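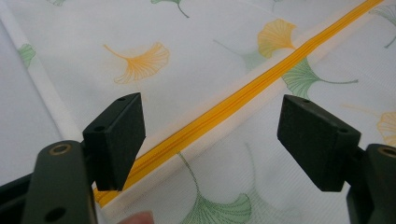 Closing zips with the hand gripper: guide for finishing staff

Updated 16/03/2026

This guide covers the zip station in the finishing room at Orosa, where we close cushion covers and pouches before packing. The hand gripper records each closing, and the Tonance arm on bench 6 is trained from those recordings. The arm takes the plain covers first. Printed and light-coloured fabrics stay with us until at least May.

Before you start

Collect a gripper from the rack and sign for it. Wipe both pads with a dry cloth, especially before white fabric. Check that the fingers open and close freely.

Closing a zip

1. Lay the cover flat with the zip facing up and smooth out any folds near the teeth.

2. Hold the fabric down near the lower end of the zip with your free hand.

3. Bring the open fingers down with one pad on each side of the zip. Keep the side band clear of the teeth.

4. Close on the pull and draw it along at an even speed. If it catches, stop, back it off a little and go again.

5. Open the fingers fully before lifting away.

6. Check the print for marks, then put the cover in the tray.

A bad run is still worth saving. Press the red button on the tablet and choose "caught" or "dropped".

What changes on your shift

The daily target at this station drops from 600 covers to 120 while you are recording. Your pay rate stays the same. Once the arm is running, one person per shift will load it and clear jams, and the others will move to inspection or hand sewing. Hubert Krajewska is taking names for the loader training.

If your wrist gets sore, swap to another bench and tell Oddur Brynjólfsdóttir. She keeps the roster and can change it the same day.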